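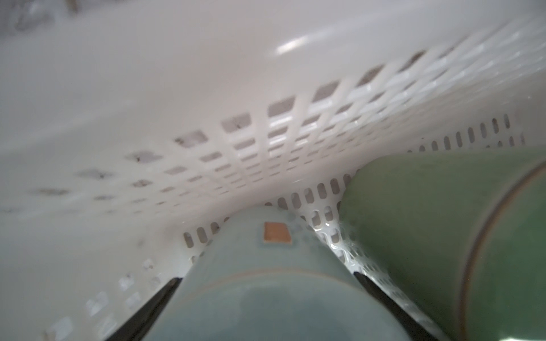

Pale blue-green glaze against white plastic, with the slots along the base behind it.

Filed under: Storage / Small Parts / Baskets

Notes on keeping short cylinders in a perforated basket

Posted 7/29/19

The last post covered flat stock, and at the end of it I said I would get to round things. Round things are harder. A flat item in a container has one stable position and will sit in it until moved. A cylinder has two, upright and on its side, and only the first of them stays put.

The pieces I have in mind are short cylinders in pale colors. Some are open at one end, like a cup. Others are closed and have a brass ring on top to lift them by. The one I use for test fits weighs 462 grams on the kitchen scale, and the lightest of the lot is a good deal less than that. They spent years in a cardboard box from a Reltska mail order, and the box did what cardboard does. The bottom panel bowed, everything leaned toward the middle, and taking one out tipped the rest.

In May I moved them to plastic baskets with perforated walls. What follows is what I have learned about the choice of basket and the order of loading.

Walls

Perforated walls do two useful things. They let air through, and they let you check the contents from the side without lifting anything down. The second only works if the holes are big enough and the basket is on a shelf at eye level. From above it makes no difference.

The cost is stiffness. Every hole is material removed, and a thin wall with a lot of holes in it will flex when you pick the basket up by the rim. Smooth glossy plastic flexes more than it appears to, and it is also slippery. A glazed piece lying on its side in a glossy basket will roll to the lowest point and stop there. If the shelf is out of level, all the pieces end up against one wall.

Look at where the holes are before buying. Square openings in the middle of a wall are harmless. Slots low down, near the turn where the wall meets the floor, are another matter if you store anything with a narrow part. A thin ring or a loop of string will find a slot. None of mine has jammed, but I did have one tag go through and tear off when I lifted the piece it belonged to. I now tie tags short.

Floors

A basket floor is rarely flat. There is usually a slight crown or a pattern of ribs, and the corners are radiused. For upright cylinders the usable area is what lies inside the corner radius. On my larger basket the radius takes 19 mm off each side before a piece will stand without leaning. I measured this by standing the test piece in the corner and sliding it inward until it stopped rocking, then measuring the gap to the wall at floor level.

If the floor is ribbed, put in a liner. Felt is good but holds dust. I use the ribbed rubber matting sold for drawers, cut slightly undersize so it can be pulled out and rinsed. Thick foam is a poor choice. It gives under load, and a tall piece on soft foam leans as badly as it did in the cardboard.

Depth

The wall should come higher than the middle of the tallest piece and lower than its top. Lower than the middle, and a bump can put a piece over the rim. Higher than the top, and you have to reach down between neighbors to get hold of anything. My tallest piece is 113 mm, and the wall I settled on comes a little over two thirds of the way up.

For pieces with a ring on top, depth matters less. A ring can be hooked with one finger, so the neighbors can stand closer together. An open piece needs a gap for fingers on two sides, or else it gets lifted by the lip. Lifting by the lip is how glaze gets chipped.

Loading

I load the back row first, upright, then the front. It sounds too obvious to write down. For a long time, though, I loaded from whichever side was closest to me, and each new piece had to be passed over the ones already in. Passing over is where the knocks happen. With the back row filled first, the hand never crosses a standing piece.

Color is the only index I use. The set runs through blue-gray, sage green and a pale yellow, and there are near duplicates in the greens that are hard to tell apart under a warm bulb. I keep those side by side. Separated, I mix them up. Together, the comparison is easy to make and the right one comes out.

Anything that will be needed first stays outside the basket until the others are in. It goes on the floor or bench by a front corner, where it can be picked up and put in last.

Open pieces go in after the closed ones. I tried laying them on their sides on top of the closed ones and gave it up. A piece on its side takes more floor than the same piece standing, touches its neighbors along a line, and moves whenever the basket is tilted. If one has to lie down, I put it in with its mouth toward me so I can see whether anything has dropped inside.
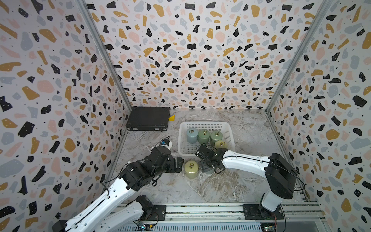

A reader has objected that the whole scheme depends on the basket staying where it is, and that a solid-walled crate with dividers would survive being carried up a flight of stairs where a perforated basket would not. The same reader keeps jar blanks in dividers cut from corrugated plastic, one cell to a blank, and reports no chips in several years.

I accept the part about stairs. Dividers are better for transport, and if I moved these pieces often I would cut a set. My reasons for leaving them out are practical. A divider fixes the cell size, and my pieces are not all one diameter. A cell wide enough for the widest lets the narrowest lean. Dividers also hide the lower half of everything, and the side view was a large part of why I went to perforated walls to begin with.

As a compromise I have been trying strips. Two strips of corrugated plastic run the length of the basket, notched over the rim at each end, and make lanes. Pieces can be any diameter up to the lane width, and a narrow one can be packed out with a folded cloth. The strips came from an offcut bin at the sign shop in Turlow and took ten minutes to cut. They bow outward in the middle when the lanes are full. A cross strip would fix that, but then I am most of the way to dividers.

Floor surface

I have had the baskets on wood, on rubber and on polished stone tile. A plastic basket on polished tile slides at a touch, and if you are placing something against an inside wall, the basket moves and the piece lands off its spot. Four stick-on rubber dots under the corners take care of it. The clear ones hold as well as the black ones and leave no marks. Clean the plastic with alcohol first. The dots will not stick to a surface with mold release on it, and new baskets usually have some.

On wood the dots are optional. On rubber they do nothing.

Cleaning

Rinse the basket in the tub with the shower head, from the outside in, so dust is pushed out of the holes toward the middle and not packed into them. A bottle brush does the slots. Square holes can be left alone unless they are visibly clogged. Let it drain upside down. I do this twice a year. The rings get wiped with a dry cloth and nothing else. Brass polish leaves a white residue where the ring meets the piece below it, and on a pale glaze you will be picking it out with a toothpick.

Price

The smaller basket was from the Odera store on the highway and the larger one from a closeout shelf. Both together cost less than one lidded crate of the same volume. I have no view on which is better made. The smaller has the neater mold lines, and the larger has a raised nub inside one corner that I trimmed off with a utility knife.

Open items

The lanes need another round. I would also like a lid that does not trap moisture, and so far the best candidate is a second basket of the same pattern turned over and clipped on, provided the rims meet. On mine they miss by a few millimeters on the long side. A reader of the Ellow shelf post suggested binder clips. They hold, but the handles catch on the shelf above.

I have 51 tags left to retie before any of that.

Related posts
Flat stock: what to stand up and what to lay down
The Ellow shelf, leveled again
Drawer matting compared, ribbed and plain
Short tags and long tags
Stick-on feet: which ones come off in summer
Cutting corrugated plastic without crushing the edge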